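Search this journal Search Advanced search

4.2 Self-reported posture and the problem of the diary

Much of the literature on standing work rests on diaries. Staff are asked at the end of a shift how long they stood, how often they leaned forward, and whether their back hurt. The Prelgate survey, which has been cited freely in guidance for small employers, drew on 3,000 such diaries and concluded that a raised work surface cut discomfort by a large margin. We are not persuaded. The diaries were filled in by people who knew which kind of table they had been given, and who had been told beforehand that the new ones were better.

Our own returns from Cesness and Flurcombe show how weak this sort of record can be. Of the 92 people who kept a diary in June, many wrote the same figure on every line. A few had plainly filled in the whole week at one sitting, in one pen. The word "leaning" gave particular trouble. Some took it to mean resting their weight on the table and others took it to mean any bend at the waist, so the totals for the two sites cannot safely be added together. Figure 6 shows the kind of posture that was entered under either meaning. 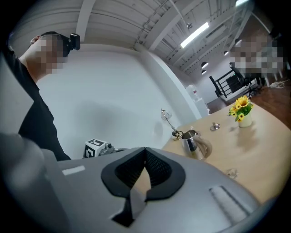

Figure 6. A person leaning forward over the table area, seen from a low angle. Face obscured.

The Nilsuwan scale is often put forward as a cure for this. It asks for a score from one to 7 after each task, with a short wording beside each step. It is certainly tidier. Whether it measures anything different is another matter, and the published checks compare it only with other questionnaires. Two forms that share the same fault will agree with each other very well.

We also doubt the common claim that table height is the main cause of forward bending. Reach, lighting, eyesight and the size of the item in hand could each produce the same bend, and none of them was recorded at Prelgate. Height is easy to measure and easy to sell, and that may explain some of its place in the literature. Until a study alters one of these things at a time, and hides the aim from those taking part, we would treat the reported gains as unproven. The results in Section 4.3 should be read with the same caution.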